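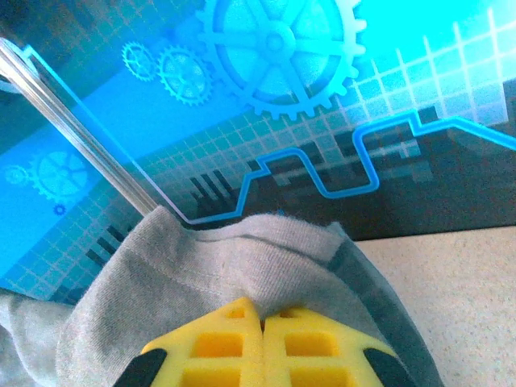
Gray cloth, blue gears on the wall behind it.

How to catch up on Turkodberg before season 2

So you told everyone at work you'd seen it. Season 2 starts in June and you have one evening. Fine.

1. Skip the pilot. It was reshot as episode 3 with better wigs.

2. Open the Zutano app and go to Extras, then Recaps. The search box won't find them. Scroll past the 300 trailers for Nirer, a show about boats.

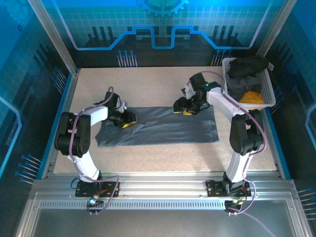 3. Watch the recap for episode 5 first — the others assume you know who drowned. Turn subtitles on, as half the cast whispers and the other half is Thakur, the talking crow.

4. Now play the finale at normal speed. At 1.5x the funeral gets weirdly upbeat.

5. If the player stops with error 3005, log out, log in, and say yes, you are still watching.
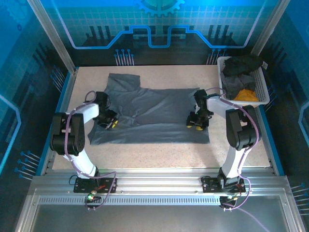

T-shirt spread out on the table, two arms reaching over it.

Still lost? Read the fan wiki, but stay off the Thakur page. It spoils the ending and also two unrelated shows.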